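**Drernex tabletop tidy-up moves to wall storage**

18 June 2026

Drernex has changed the way small household items are stored at its Nivov site. Hand tools, power strips and remote controls, which used to share one drawer, are now sorted on a marble-patterned tabletop and put away in wire-mesh holders on the surrounding walls. The change was proposed by Marta Melnychuk, who runs the site's storage work, and took effect this month.

Under the old system, items were put back in whatever order they came to hand. Cords wrapped around screwdriver shafts, and remotes went missing under chargers. A stock check in October listed 116 small items at the site, of which 11 could not be found on the first search.

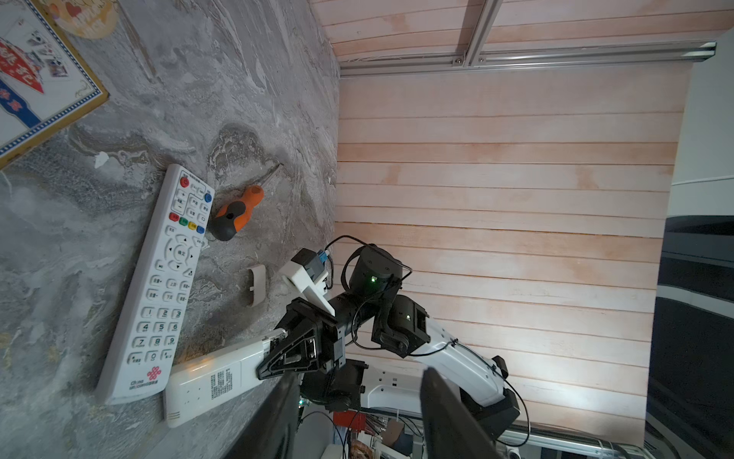
Where should a power strip go if it is used every week?

It should have its own place at the front of the storage area, with the cord coiled and the plug facing out. Strips used less often can be stored behind it.

The sorting rule has 3 groups: hand tools, electrical items, and everything else. Remote controls count as electrical items even when their batteries have been removed. Clips and other small plastic parts fall in the last group and go into a lidded tub at the end of the session. The tub is emptied when full, and parts that match no known item are kept for one month before disposal.

Screwdrivers get separate treatment. They are stored with the handles all at one end, so that the size and tip can be checked without lifting out the whole set. Ada Gatti, who wrote the written procedure, said the first draft called for tool rolls, but these were dropped after a short trial.

"A roll has to be opened flat, and that takes up half the table," Gatti said. "With a basket you reach in and take the one you want."
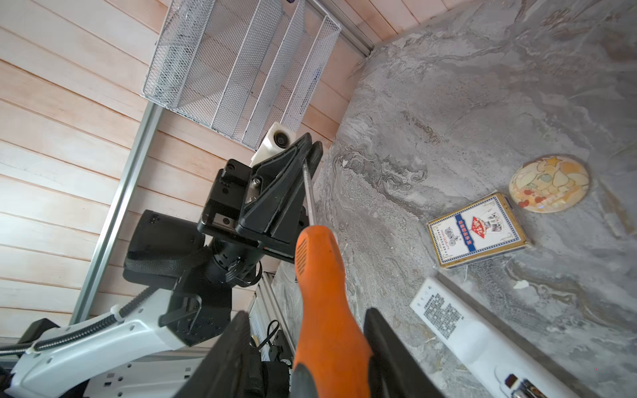 The procedure also covers passing tools between stations. The shaft must be in clear view during a pass, and the tool is released only when the receiving side has a firm hold. Tools with damaged tips are set aside and entered in the repair list kept by Lukian Kravchuk.

Phones and remotes are wiped with a slightly damp cloth before they are put away. The cloth is used on the keypad first and the back last. No liquid is sprayed directly on the keys. 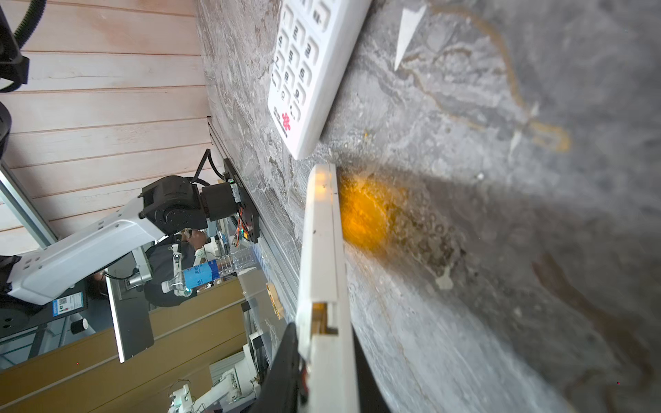 ## Wall storage

Open wire mesh was chosen over closed boxes for the walls. The contents can be checked from the table, and dust falls through instead of collecting at the bottom. The holders are attached to aluminum rails with zip ties, so they can be moved by cutting the ties and fitting new ones. No holes are drilled in the planks.

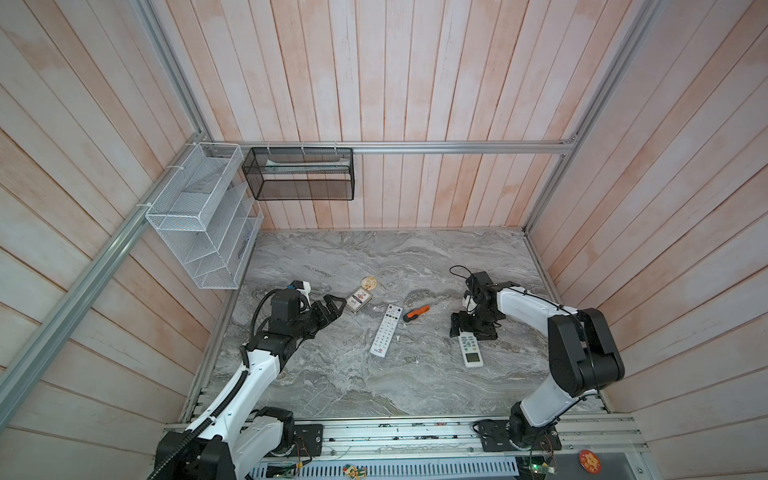
Long items are placed lengthwise in the baskets. The slanted compartments are reserved for flat things such as cards and folded instruction sheets. Baskets may be filled to the rim but no higher.

The Nivov site has room for some 2000 small items if the same layout is used in the adjoining store. Tymofii Marchuk is preparing the shelf plan for that space. A label format has not been chosen, and paper tags will be used until it is.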